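Cups Upside Down: a quick talk with Jad Farah

Caught Jad Farah at 8 in the morning, between loads. He runs Misley, the reusable cup hire in Drirnstead, and if you've had a lemonade at an outdoor thing in town there's a fair chance you drank it out of one of his. Clear plastic, the kind you hand back at the end for your deposit. He had a delivery to get out and I had a bus, so this is typed up fast from my notes.

I wanted to talk about drying. Washing is the part people ask him about, he says, and it's the part that goes fine.

"The machine does the washing. Drying is where I lose my day," he told me. "You get a wet cup, you stack it inside another wet cup, you put the lid on the crate. Open it two days later. Smell that."

He doesn't own a cabinet dryer. Looked at one, it was a lot of money and it wanted its own circuit. So most of it happens on mesh trays, and the cups with handles, plus any small order, go on wire racks. White wire, rectangular base, prongs that stand up with a hook at the tip, and the cup goes over the prong with its mouth down. There's one type he keeps going back to, with a length of light wooden dowel laid diagonally over the top.
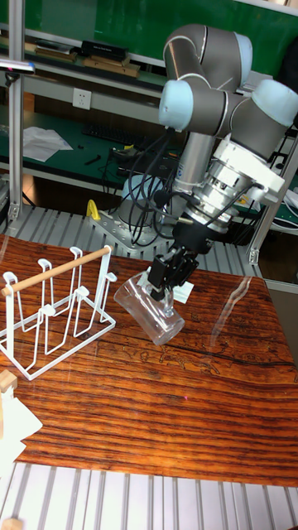

Why hang a cup at all, when you could just stand it upside down on a towel?

"A towel keeps the rim sitting in the water," he said. "Air can't get up inside. On a prong the whole rim is open, so the drip goes straight off and the inside dries at the same speed as the outside."

He's tested it, sort of. Same cups, same wash, one lot on towels and one lot on prongs, left on the counter from lunch. The prong ones were ready to pack by the end of the afternoon and the towel ones still had a ring of water around the lip. Not science he says but good enough for him.

Plastic is worse than glass for this, which I didn't know. Glass comes out of the wash holding its heat and that drives the water off. Thin plastic cools down right away and the beads just sit there. Jad's advice for anyone with plastic cups at home is to give each one a hard shake over the sink before it goes anywhere near the rack. One flick of the wrist, mouth down. Sounds like nothing. Saves an hour, he reckons.

Also: don't wipe. A dish towel leaves lint and on clear plastic you see every bit of it. Worse, the towel puts in tiny scratches, and after a season the cup looks cloudy no matter how clean it is.

We got onto cups lying on their sides. He has views.

"People lay them down to dry and think that's a compromise. It's the worst one. The water runs to the low side and makes a little pond along the wall, and then you pick it up and it goes down your sleeve." Laying a cup down is fine for a minute, while you're sorting, he said. Just don't leave it and go home.

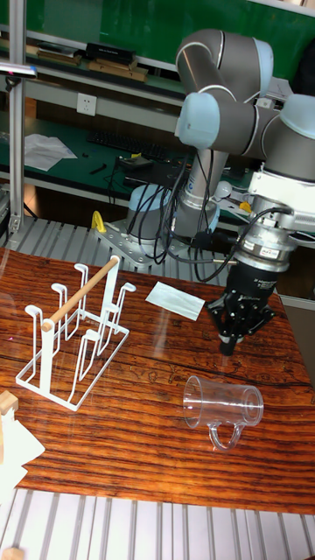

The numbers, since people ask

Misley has 566 cups at the moment. Was more in July, but some always go home in people's bags and he's stopped being mad about it. A crate takes 144 when it's packed right and a lot less when it's packed by somebody in a hurry. A normal party order is 60. The biggest he'll take without a week's notice is 200, because that's what he can have washed, dried and checked in one day by himself.

Checked is its own job. He holds each cup up to the window and turns it once. Looking for cracks down from the rim first, then cloudiness, then lipstick, which survives everything. Cracked ones get cut up so they can't sneak back into a crate.

Does he ever get help? "My sister, if I buy lunch."

On racks he's pickier than I expected. The coating matters more than the wire. Once it chips at the hook end you get rust, and rust marks the inside of the cup right where you can't reach with a sponge. He runs his thumb over every tip before buying. A rack he bought from Petersen, the kitchen supply place, has lasted him longest, and the one that failed fastest was the most expensive one, wouldn't say whose.

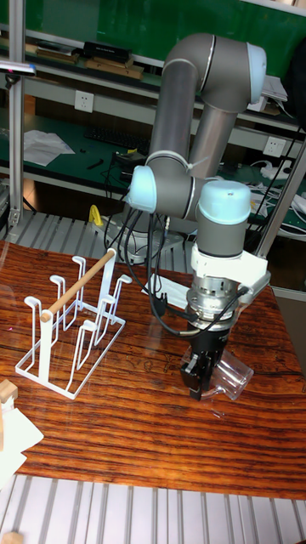
Spacing is the other thing. If the hooks are too near each other the cups touch, and where two cups touch they stay wet. He'd sooner leave every other prong bare on a humid day and do it in two goes. Load the back ones first so you aren't reaching over cups you've already hung. Handles all pointing the same way, so you can lift one without knocking its nieghbor.

And wood. I asked if he worries about water on a table with a nice finish. He does, a bit. A wire base lets the drips fall right through, so on anything glossy he'd put a tray underneath, or a folded towel, and move it when it's soaked. He ruined the top of his parents sideboard once. White ring. Still there.

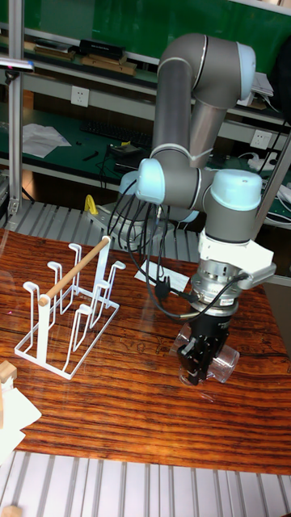 Photo: Gonura

Last thing I asked was how he knows a cup is really dry. You can't see it on clear plastic, he said, a wet cup and a dry cup look the same from across the room. He puts a finger inside and goes around the bottom corner, where the wall meets the base. If it squeaks, pack it. If it slides, it goes back on the rack.

Then his phone rang, somebody wanting 60 more by noon, and he was off looking for a crate lid. Orders go through the Misley counter in Drirnstead, mornings only. Bring your own box if you can, he's short on them.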